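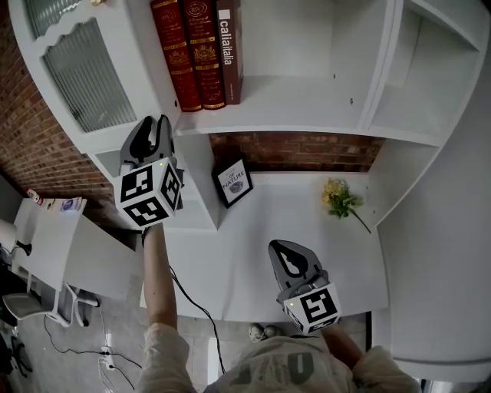 At the white built-in desk.

Moving a mail archive off Netex

My Netex plan runs out in December, and the new price for 3000 MB of mail storage is more than I pay for the rest of my hosting combined. The mail itself is mostly dead weight: mailing lists, invoices, a long argument about modem firmware. I wanted it searchable on my own disk and off theirs.

The first attempt used the export button in the Netex panel. It produces a single mbox file per folder and writes the download date into the separator lines, so any client that sorts on that field puts the whole archive in one afternoon. The Date headers inside the messages are intact. I threw the export away and went with IMAP.

Netex limits IMAP sessions to up to 800 messages before it drops the connection. The server sends no error code. My sync tool, Odera, reads the drop as the end of the folder and marks the folder complete. Version 3 has a batch setting that fixes this, but it is off by default and the manual files it under "display." I set it to 199, left it running, and checked the folder totals in the morning. They matched except for Drafts, which Netex counts twice if a draft has an attachment.

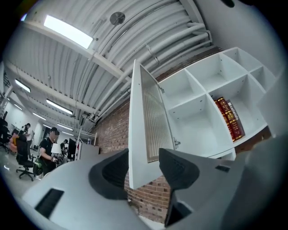
Issue 3

Storage format took longer to settle. Maildir keeps one file per message, so a corrupt message costs you one message, and incremental backups stay small. The drawback is directory size on older file systems. I split the lists into yearly folders and the slowdown went away.

For search I tried Stondent and Asby. Stondent indexes attachments, which I thought I wanted until the index grew larger than the mail. Asby indexes headers and body text only, rebuilds from scratch while I make coffee, and keeps its index in a separate directory that I can leave out of the backup. It mangles accented characters in sender names. Hamisi Langat wrote in after the last post to suggest forcing UTF-8 in the Asby config before the first build, and that cleared up most of them. The remainder come from one list server that declared the wrong encoding for years.

Still to do: filters, and the forwarding address at Netex, which has to be switched off before the account closes or it bounces.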